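她做食品包装翻译已经十几年了。最早在一家进口商做单证,后来转到Skusteritz做标签,现在自己接活,客户里有做糖果的,有做饼干的,也有做冷冻面团的。采访约在下午,地点是她住处楼下的一家面馆,过了饭点,店里放着收音机。她带了一个文件夹,里面是打印出来的标签稿,红笔改得很密。她提的唯一要求是不写她的名字,理由是有些客户不愿意让人知道中文是外面的人写的。

“我入行的时候没人管这个叫翻译。”她说,“叫‘贴标’。货到了仓库,要贴中文标,总得有人把字写出来。那时候谁英语好谁写。我英语也不算好,是全公司最有耐心的。”

她写的第一张标签是一款苏打饼干。配料表不长,她查了一个晚上。小麦粉、植物油、食用盐都好办,卡在一种膨松剂上。英文那边写的是俗名,中文标签要写标准里的规定名称,两边对不上。她给供应商发邮件,隔了四天才收到回复,对方寄来一张化验单的传真,字都糊了。最后是同事在一本旧手册里翻到的。

“那本手册我现在还有,”她说,“书脊断了两回,拿胶带粘的。”
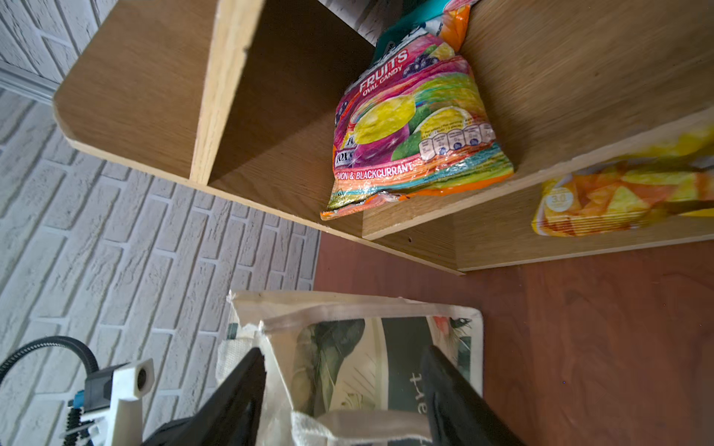 外行人以为标签上最难的是配料表,她认为最难的是品名。配料有标准可查,查到就是查到了,品名却常常要自己拿主意。外文包装上的大字经常说不清里面是什么,有的只写口味,有的只写形状,有的什么都不写,只有一个商标。“比如Fox's这袋水果糖,”她说,“靠上面是白色大写的FRUITS,紧挨着底下一行小一点的,OVAL CANDY。你要是老老实实按字面走,就是‘水果,椭圆形糖果’,没有哪个中国人会这么叫一袋糖。可是你把‘椭圆形’丢掉,客户会来问,我包装上明明有这个词,你为什么不翻。”袋子中间画了黄柠檬和青柠,靠右上还有一簇深紫色的黑加仑,她说遇到这种图案,第一件事是去核对配料,看里面用的是果汁还是香精,品名里能不能出现“水果”,后面要不要跟“味”字。“一个‘味’字,能来回写十几封邮件。销售不想要,法务一定要,我夹在中间。”

问她自己会怎么定,她没有马上回答,先把面汤喝完了。

“看类别。硬糖就写硬糖,软糖就写软糖,把真实属性写清楚,这是规矩。椭圆不椭圆,可以放到下面的小字里去。字面上的东西我会给客户写一份说明,一个词一个词交代:这个词去哪儿了,为什么。这份说明消费者看不到,可是比标签本身长得多。”

她把文件夹翻到中间给我看。一张果酱标签,成品只有巴掌大,后面钉着六页说明。有一页专门讲preserve和jam在中文里要不要分开。她的结论是不分,都叫果酱,但是客户在同一个货架上有两个系列,价钱差一倍,不肯用同一个名字。后来贵的那个叫“果粒果酱”,她去工厂要了照片,确认里面看得见果粒,才同意这么写。

配料表也有麻烦的时候。规定是按加入量从多到少排,量很小的那几样可以不按顺序。问题出在复合配料上,比如巧克力里有可可脂、糖、乳粉,饼干里又有巧克力,这一层一层要不要展开,展开到哪一层,各国习惯不一样。欧洲来的标签爱用括号套括号,她见过最多的套了三层。中文排进去,一半是括号。

“你数不清哪个括号对哪个括号。我用彩笔涂,一层一个颜色,涂完了再打字。”

她接过的最大一单是Kakeck的。那是一家做混装零食的公司,节日礼盒一年换一次,每个礼盒里有多种小包装,小包装各有各的标签,外面的大盒还要有一张总的。那一年他们一次发来144个品项,给她11天。她找了以前的两个同事一起做,一个管配料,一个管营养成分表,她管品名和说明。

“营养成分表看上去全是数字,很多人觉得不用翻译。错就错在这儿。”有的国家能量写千卡,我们这边要写千焦;有的按每份算,份量还各不相同,一份是几块饼干;有的写盐,我们写钠。换算倒不难,难的是修约。修约完了以后再算占参考值的百分比,用修约前的数还是修约后的数,结果会差一个百分点。她说那一单做到后面,管营养成分表的同事晚上做梦都在进位。

礼盒最后按时出了。有一张标签印错了,错在她手上:椰子写成了椰枣。

“两样东西英文差得远,我也没有看错。就是打字的时候联想出来的,选了第二个词。三个人校过,谁都没看出来。‘椰枣’看起来太正常了。”

错的那一款印了3,000张不干胶,还没有贴。Kakeck没让她赔,印刷费从她的尾款里扣了一半。从那以后她改了校对的办法,每张标签至少有一遍是倒着读的,从最后一个字往前念,念出声。她当场给我念了一段,是一种薯片的贮存条件。邻桌的人抬头看了看。 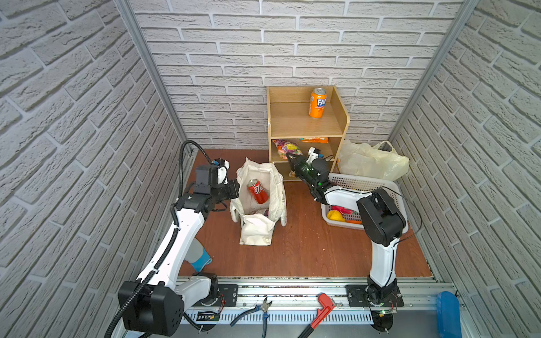

译事访谈
采写:Vanumar编辑部
12/07/2020

后来话题转到行话上。做标签的人有一套自己的说法,外人听了会糊涂。“主面”是消费者第一眼看到的那一面;“小字面”是背后或者侧面;“压字”指字号小于规定,“抢字”指外文比中文大。除了商标,外文不能比对应的中文大,这一条她认为是新手最容易栽跟头的地方。设计师喜欢外文,觉得好看,交上来的稿子常常是外文占半个版面,中文缩在角上。

“我跟设计师吵架,十次有八次是为了字号。”她说,“他说这样不协调,我说协调的那个版本进不了关。吵完了他把中文放大,再把中文的颜色调得很淡,淡到贴在底色上看不清。我再写邮件。”

她并不反感设计师。她说合作得最久的一位是Gunawardena的,那家公司做茶和茶点,标签的面积特别小,一只小铁罐上要放两种语言,还要留出地方给生产日期喷码。那位设计师会先问她中文一共有多少字,再开始画。“这样的人我只碰到过一个。别人都是画完了,留一个框给你,说你把字填进去。字是水吗,倒进去就平了?”

茶点的品名也有故事。Gunawardena有一款茶饼干,原名里带一个山谷的名字。她查了地图,那个地方在当地有惯用的中文译名,是早年华侨叫出来的,用的是闽南话发音,用普通话念起来和原文完全不像。另有一个按普通话音译的名字,地图上用。她两个都报了上去,附了来历。公司选了地图上的那个,她觉得可惜,也能理解。

“我心里喜欢老的那个,念起来像个地方。新的那个念起来像药名。”

我问她,食品的名字翻得好不好,有没有一个说得出来的标准。她说她自己有一个土办法:把名字写在纸条上,请楼下便利店的店员念一遍。如果店员停下来问“这是什么”,就得重写。如果店员念错了,要看错在哪儿,有的错无所谓,有的错会让人在收银台前尴尬。她举了一个例子,是一种奶酪,音译的四个字单看都没有问题,店员一念快,听着像骂人。

那种奶酪后来换了第三个字。

她也有翻不出来的时候。英文里管糖果叫法很多,sweet、candy、drop、chew、pastille,中文能用的就那几个。pastille她写过润喉糖、含片、果汁软糖,三次是三样东西。drop更麻烦,有时是水滴形,有时只是小颗的意思,还有公司自己也说不清楚,名字是上一代人传下来的。她给一家公司写信问drop指什么,对方市场部回信说:指我们的drop。

“我把这封信打印出来贴在墙上了。”

“风味”“口味”“味”这三个字眼的分别,她讲了很久,中间面馆的老板过来添了两次茶。简单说,加了真东西的,可以直接叫那样东西的名字;只加了香精的,要写成“味”;介于两者之间的,各家有各家的写法。她手头有一份自己攒的词表,从入行第一年攒起,现在有3,000条。每一条后面记着在哪张标签上用过,有没有被退回来。退回来的用斜体。她不外借,有人出钱买过,她没卖。

“里面有一半是错的。错的也有用,我自己知道哪些错,别人拿去不知道。”

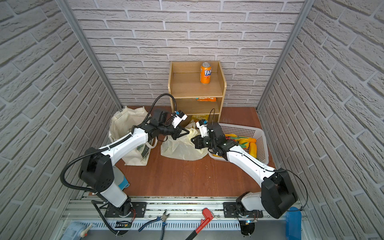 词表里最早的一批是糕点词。她说那时候进口糕点少,biscuit和cookie都叫饼干,后来消费者分得细了,cookie有人叫曲奇,曲奇里又分黄油曲奇和普通曲奇,bar、wafer、cracker也各自有了固定的叫法。有些词是消费者自己先叫开的,标签跟在后面改。她觉得这是好事,说明有人在看。

“前些年没人看中文标,超市里拿起来就走。现在有人看了,看完还给公司打电话。有个家长打到客户那里,问我写的‘可能含有微量花生’,微量到底是多少。客户转给我,我也答不出来。原文就是may contain traces,写这句话的人也答不出来。”

过敏原这一块她看得最重。英文标签习惯在配料表里把过敏原加粗,中文标签做不做由公司自己定。她每次都建议做,做法是在配料表下面另起一行,把麸质、乳、蛋、花生、坚果单列。客户嫌占地方,她就去别处省字,把广告语砍短。她自己的外甥对坚果过敏,小时候吃一块饼干进过急诊,那块饼干的标签上写的是“杂果仁”,家里老人没往那上面想。

“杂果仁,你说它错吧,也没错。”

价格她不太愿意谈,只说按张算,不按字数。按字数算做不下去,一张标签两百来个字,查资料要一天。大公司现在有自己的词库,软件能把配料表一键套出来,她也用,套出来以后仍旧一个一个看。软件把whey翻成乳清,把whey powder翻成乳清粉,这些都对;碰到starch这样的词,它不问是哪一种淀粉,要不要写明变性。她说以前新人还会问她这类问题,现在问的人少了。

Skusteritz去年请她回去讲过一次课,讲了一个上午。她准备的例子都是自己写错的标签,一张一张投在墙上,让底下的人找错。椰枣那张放在第一个,找了很久没有人找到。后来是一个刚来的实习生举手,说这个产品她家里买过,里面是白色的丝。

“这姑娘后来留下来了,现在管乳制品那一块。”

说到教新人,她的办法有点老派。先不让碰电脑,给一支笔,一把带毫米刻度的尺子,去超市站半天,量字的高度,抄十张标签回来,连标点一起抄。抄完以后问他们,哪一张最像人话。答案各人不一样,她不评判。有一个人抄了半天盐,说盐的标签最好,一共没几个字。她同意。

标点是她另外一个在意的地方。配料之间用顿号还是逗号,标准允许有几种,但一张标签里要统一。从外文转过来的稿子经常混着半角逗号,印出来间距不齐,普通人看不出来,她走在超市里能看出来,看出来了就不舒服,有时会把那一包翻过去放。

十一月是她一年里最忙的时候,年货的标签都在那时候定稿。她会把家里的饭桌腾出来摊样张,一家人端着碗在沙发上吃。夏天相对清闲,她用来整理词表,也翻一点别的东西。最近在翻一本旧的英国糖果作坊手册,没有人约稿,也没有打算出版。里面讲怎么熬糖,怎么在大理石台面上摊开,怎么趁热剪。她翻到拉糖那一章停住了,原文有一个动词,指把糖浆搭在钩子上反复拉长,她想找一个中文里老师傅真正用的说法。她问了北方做灶糖的,叫“拔”;问了南方做叮叮糖的,有叫“扯”的,也有叫“拉”的。

“我现在写的是‘拔’。”她合上文件夹,“后面可能还会改。那个叫‘扯’的师傅说他下个月开炉,让我过去看,看了再定。”

走的时候她在收银台边上停了一下,拿起一包话梅,翻到背面看了看,又放了回去。问她有没有错,她说没有错,就是“食用方法”那一栏写了“开袋即食,请放心食用”,后面半句可以不要。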